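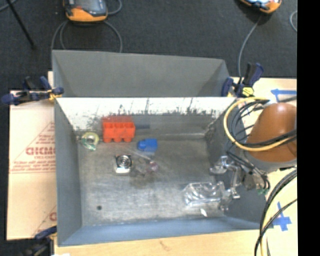

A red-orange plastic block in a scuffed metal bin.

The Second Life of a Small-Town Toy Library

On a Monday morning in Trimbridge, the line outside the old savings bank starts before the doors open at nine. There are strollers, a couple of grandparents with canvas bags, and one very determined toddler carrying a xylophone by its string. They have come to swap toys, as families in this river town have been doing for 20 years, and most of them will stay a good deal longer than they planned to.

A toy library works much the way you would expect. You pay a little each year, you take home a puzzle or a train set or a dollhouse with all its chairs, and a few weeks later you bring it back and choose something else. Trimbridge's began in a church basement with three shelves and a cash box, and it very nearly closed the winter the basement flooded. The bank building had been sitting empty on Tiongson Street, and the town let the library have it for next to nothing - on the understanding that somebody would fix the roof.

Today 224 families belong, some of them driving in from as far off as Rudovell, and there are 610 toys in the catalog. The vault holds the board games. I must have asked three different parents what they liked best about the place, and every one of them talked about the floor, which is warm and enormous and covered in rugs, and where you can drink a cup of coffee while your child plays with someone else's.

What gets borrowed is a subject I could have listened to all day. Marble runs never sit on the shelf past lunchtime. Anything with a siren goes out cheerfully and comes back early. The old favorites hold up beautifully, too: plain blocks, stacking cups, and a wooden farm that has lost its pig and been given a hippo instead.

Keeping it all in order is slow work. Every returned toy gets wiped down and checked against its card, and the strays go in a drawer marked Flurkadell, after a make-believe town the children invented for lost pieces. Parents dig through it on their way out, and now and then there is a small shout when somebody finds the missing corner of a puzzle.

By noon the rugs were mostly clear. The xylophone had gone back on its shelf, and its former borrower was heading for the door with a drum.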